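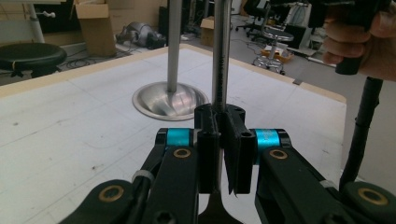 Page last changed: 31/07/2023

Meetings > Workshop group > Minutes

Reading time: 2 minutes

Minutes of the open day planning meeting

Chair: Baptiste Vidal. Apologies received from the Mallet office.

1. Minutes of the last meeting
Agreed with one change. The hire cost for the display boards should read 173 pounds, and not 137.

2. Visit from Wotance
The Wotance party came to see the hand-held grippers at work. They asked to hold one before hearing any of the talk, and Baptiste thinks we should run the open day in the same order. Two questions came up more than once: how the cable ties on the linkages are checked, and whether the brass-coloured bushings can be bought singly. Baptiste to write back on both.

One visitor found the grip tiring after a few minutes. Noted for the demonstration rota - nobody to do more than two turns in a row.

3. Demonstration table
Agreed to keep the white table with the wooden edge. The pole on the round metal base stays on it. There was a long discussion about height. Skudier had offered a bench 110 cm high, but school groups will be coming and it was felt to be too tall for them. Offer declined with thanks.

The boxes and stools on the floor beyond the table are to be moved before the public come in, and the cables on the floor to the left taped down or rerouted. The orange tray goes back to stores.

4. Open day in October
Skudier has printed 700 leaflets. A further 1401 invitations have gone out by email, counting the Trorov list, which may have some names on it twice. Doors open at ten. Each demonstration will last 15 minutes, with a gap between groups so that the grippers can be looked over.

Mallet would like a stand near the entrance. Agreed, so long as the fire door is kept clear.

It was asked whether visitors may film. Yes in the workshop, no in the office - a sign is needed for the office door.

5. Any other business
The kettle in the meeting room has failed its electrical test and has been taken away. A new one is on order.

Next meeting: to be held in the workshop, so that the new table layout can be tried out.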